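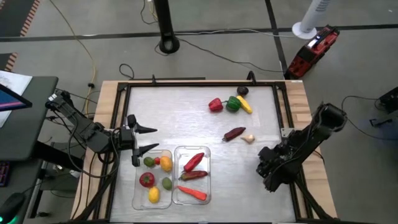 A two-arm station with toy produce lying in clear containers and more still on the work surface.

Rotden Opens Nunerora, a Set of Recorded Sorting Examples for Two-Arm Robots

ANDADSIDE, December – Rotden today opened Nunerora, a collection of recorded demonstrations meant for training robot arms to pick up mixed objects and put them in the right place. The first release holds 3639 demonstrations, all of them made with toy fruits and vegetables at the company's Andadside site.

Each demonstration is one complete attempt at a short task, such as moving a pepper from the work surface to a container. An operator guides the arms through the task while cameras record from several positions. The recording stores the video together with the joint positions and gripper opening of both arms, and a written instruction in everyday words. A learning system trained on the set is given the video and the instruction and has to predict what the arms should do next.

Rotden picked toy produce after trying blocks and kitchen tools in a pilot round. Toy produce comes in many shapes and holds up to repeated handling. A garlic bulb and an eggplant call for different grips, and peppers of two colors let the written instructions ask for one and leave the other alone. Replacement pieces are easy to buy, and an outside lab can put together a similar collection without ordering from Rotden.

Clear plastic containers are used throughout the release. They are hard for cameras to handle. The walls reflect ceiling lights and bend the outlines of whatever lies behind them, and a system that has only seen objects on an open table often reaches for the wrong spot. Rotden wanted this difficulty in the set from the start. 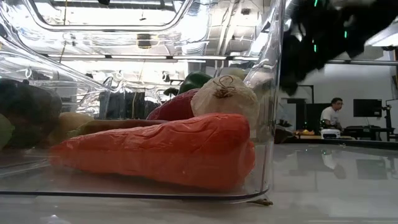 Operators were asked to vary the pile between attempts, so that a carrot might lie on top in one demonstration and under two other pieces in the next. They were also asked to work at a steady pace and to keep going after a missed grasp. Attempts with a missed grasp and a recovery are kept in the set and marked. Attempts stopped before the task was finished were removed.

Every recording was checked by a second person before it was accepted. The checker watched the video at normal speed, compared it with the written instruction, and corrected the instruction where the wording did not match. Recordings with missing camera footage or a gap in the arm data were sent back and made again.

The release is divided into 24 tasks. Of the full set, 2000 demonstrations cover picking from a container, and the remainder cover picking from the open work surface. A separate group of 100 demonstrations is held back for testing and is not counted in the total. Rotden will use that group to score systems sent in by outside teams.

The storage format and the playback tool were written by Đoàn, a software firm that has worked with Rotden on earlier recording projects. The tool shows all camera views side by side with the arm data on a shared timeline. It runs on an ordinary desktop computer and does not need a robot to be connected. Đoàn will maintain the tool and publish fixes on its own schedule.

Nunerora is free for research and teaching. Companies that want to use the recordings in a product need a paid license from Rotden. Both versions contain the same files. Teams that train on the set are asked to name the release number in their results, as later releases may change the wording of some instructions.

Work on a second release is under way at Andadside. It will add tasks in which both arms handle one container together, and tasks with longer instructions that name several pieces in order.

About Rotden
Rotden builds two-arm work stations and records training data for robot learning. The company's recording rooms and offices are in Andadside.

Requests for access, licensing terms and press copies of the pictures can be sent through the contact form on the Rotden website. Please write "Nunerora" in the subject line.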